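Code Issues 7 Wiki Releases About

# durkwood-small-room

Notes and labels for tidying one small room. Started in January, cleaned up a bit since. Part of the Irkine household set, but you can use it alone.

Last edit: September 17, 2025

## What's in it

- 377 short clips, one chore each
- 476 text labels (some clips have two)
- `rooms.csv` — which room, which floor, what stands where
- `chores.csv` — chore names, start and end times

## Chores covered

Emptying the waste bin, putting it back, turning the air purifier on or off, wiping the top of the purifier, picking stuff up off the floor. No kitchen, no laundry. Kitchen is in the Unent set.

## Labels

Keep them plain. "lift bin", "carry bin", "set bin down". Bin means the cream plastic one. Purifier is the tall white one, dotted front panel. Don't write "fan" or "heater", we had both and had to fix 268 rows by hand.

Bin lifted = off the floor, even by a little. Tilting dosen't count.

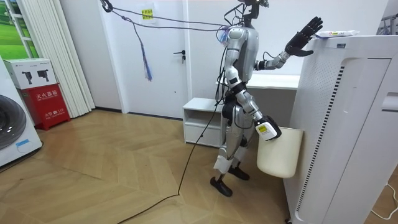 If the bin and the purifier come up in the same clip, label both — bin first, purifier second. Floor is always "wood floor", skip the herringbone part, the old Pramanik rows still say it and will get changed at some point.

## Known problems

- a few end times are late by a second or so
- "door" is used for the door and the door frame, need to split
- two spellings of purifier in `chores.csv`, search for both untill fixed

## Use

Fine for research and teaching. Say where you got it.

7 comments Share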